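Jallham group trains grasp policy on simulated clutter, reports results on thin objects

Researchers at the Jallham robotics laboratory have described a method for teaching a robot arm to pick up thin, flat-lying objects using training data generated entirely in simulation. The work, led by Despina Vlachopoulos with Chrysoula Triantafyllou, was presented at the Rulterach workshop on manipulation in September.

Thin objects are a known weak point for parallel-jaw grippers. A ring, a strap or a sheet of card lying on a table offers very little height for the fingers to close on. An error of a few millimetres in the estimated height of the table either drives the fingertips into the surface or leaves them closing above the object. Depth cameras add to the difficulty, as the object may stand out from the table by less than the noise in the measurement.

The method, which the authors call Cluremside, separates the problem into two stages. In the first, a planner with full access to the state of the simulator produces grasp attempts on the target object. In the second, a network that receives only rendered camera images and joint readings is trained to reproduce the successful attempts. The planner is discarded after training.

Between attempts, the simulator changes the lighting, the textures of the walls and floor, the camera position and the selection of household items placed near the target. Furniture is moved as well. The authors wanted the network to meet chairs, plants and containers that have no bearing on the task, so that it would learn to ignore them when the real camera picked up something similar.

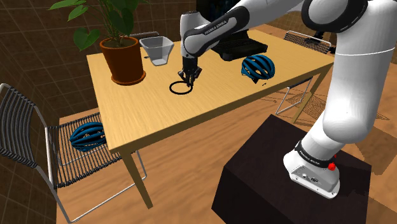
Each attempt is divided into an approach, a descent and a closing phase. The descent receives the most attention in the paper. During this phase the commanded height is not taken directly from the image. The network predicts a correction to a nominal height, and the arm stops when the estimated contact force passes a threshold. In simulation the force is read from the physics engine with added noise. On the real arm it is derived from the joint torque sensors.

A second element is the choice of which attempts to keep. Earlier work from the same group used every attempt in which the object ended above the table. Vlachopoulos and Triantafyllou found that this admitted a number of lifts in which the object was held by one edge and slipped during transport. The new filter requires the object to remain within the fingers while the arm moves sideways and pauses. The filter reduced the size of the training set but improved the resulting policy, and the authors attribute most of the gain over their earlier system to it.

The real-world evaluation used 3 target objects: a rubber ring, a loop of braided cord and a flat metal washer. Each was placed in 20 positions on a table. Results were averaged over 4 training runs started from different random seeds. The policy was compared with a conventional pipeline that segments the object, fits a plane to the table and plans a top-down grasp.

According to the paper, the trained policy outperformed the conventional pipeline on the ring and the cord. On the washer there was no clear difference between the two. The authors put this down to reflections from the metal, which were not well represented in the rendered images, and to the stiffness of the part, which leaves less room for error when the fingers close. Training runs also varied more on the washer than on the other objects.

Removing the variation in surrounding items lowered performance on all the targets. Removing the variation in wall and floor textures had a smaller effect, and none that could be separated from the spread between runs in the case of the cord.

"The background can be fairly crude," said Vlachopoulos. "What the policy needs is a believable contact between the fingertip and the table, and a reasonable range of objects close to the target."

The authors list several limitations. The table must be level and rigid. Cloth surfaces were tried informally and caused the force threshold to trigger late. The policy handles one target at a time and is told which object to pick, so it can't yet be used to clear a surface without supervision. Grasps near the table edge were excluded from the evaluation.

Cycle time is also longer than that of the conventional pipeline. The slow descent accounts for the difference, and Triantafyllou said that a faster approach phase was being tested.

The laboratory is continuing the work with Karamanlidis, a supplier of packing equipment, which has an interest in handling seals and gaskets. The next version will add reflective materials to the renderer and a compliant surface model. The authors intend to release the simulation environments and the filtering code, but the trained networks will be held back until the tests on metal parts have been repeated.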